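Garage > Checklists > Roof and Cargo > Roof box, before a trip

Roof box and crossbar check, with comments

For the Resach box on Gollard bars. Go through it in the driveway with the box empty, then repeat the last section once it is loaded.

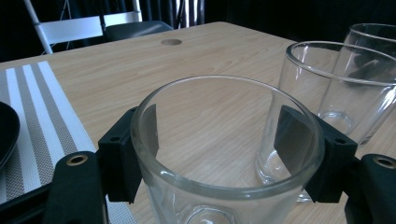
3 min read

BARS

[ ] Feet seated on the rails, all four covers closed.
Comment: rear left cover was stiff in February. Cleaned out grit, closes now.

[ ] Bar bolts at the torque printed inside the cover.
Comment: use the small wrench from the kit. The big one overshoots.

[ ] Rubber strip full length, no gaps at the clamps.
Comment: front strip has shrunk a little. Replace before winter.

[ ] Bar spacing matches the mark on the rails.
Comment: OK.

BOX

[ ] Clamps closed until they click, checked from inside the box.
Comment: second clamp on the right clicks late. Pull on it by hand as well.

[ ] Lid opens on both sides and stays up.
Comment: passenger strut is weak. Polishchuk has the part, ordered one.

[ ] Key comes out only when the lid is fully latched.
Comment: OK. Spare key is in the glove box.

[ ] Shell free of cracks near the bolt holes.
Comment: one hairline at the back, not longer than last time. Marked with tape.

[ ] Rear hatch clears the box when fully raised.
Comment: it touches if the box is more than a hand too far back.
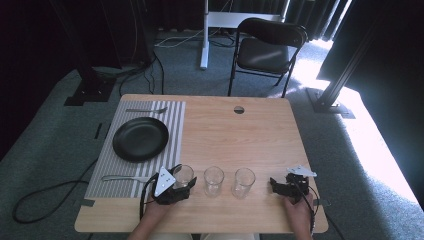 Table with striped placemat, black plate and three glasses

LOADED

[ ] Weight under the lower of the two limits, box or car roof.
Comment: weighed bags on the bathroom scale, 102 pounds in all. Subtract the bars and box from the roof limit first.

[ ] Heavy items in the middle, between the bars.

[ ] Inner straps tight, loose ends tucked in.
Comment: one buckle slips. Knot it for now.

[ ] Stop after 30 miles and check clamps and straps again.
Comment: do this again after any stretch of over 300 miles.

[ ] Height of car with box written on the dash card.
Comment: card faded, rewritten.

Contact Drerulness | Copyright Drerulness | Back to top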